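Unit 9 – Folding small textiles at home

Read before the practice class. Notes prepared by Nilmini Dewan.

A bed is a good work surface for folding. It is wide and soft, and the fabric does not slide so much as on a table. Smooth the bed sheet first with the flat hand.

1. Put the cloth down and pull the corners out.
2. Fold once, then press the crease from the middle to the ends.
3. If the crease goes diagonal, decide if you want it. For storing, open the cloth and start again – for practice you can leave it.
4. Look for small fasteners and turn them to the inside.

Practice takes 12 minutes. Bring one plain cloth; on a patterned sheet its edges are easier to see.

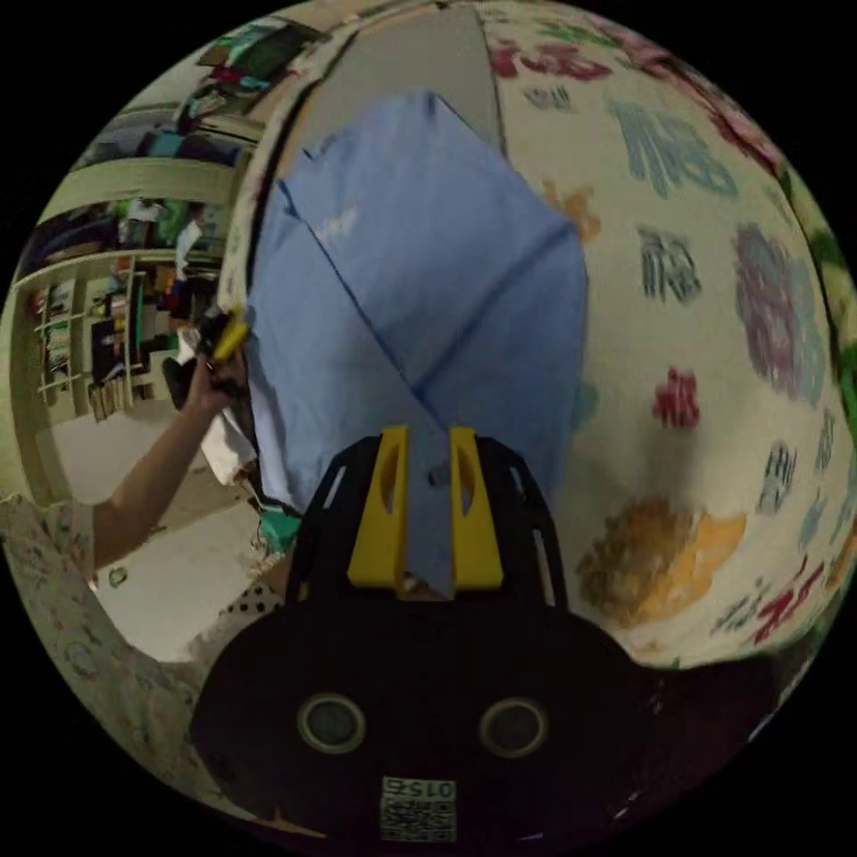 Department of Home Studies, Hallinow – Textile Care Group
A light blue cloth on a printed bed sheet, with a diagonal crease as in step 3. Compare the fastener with step 4.

Questions go to Shafiq Majumder, room 122.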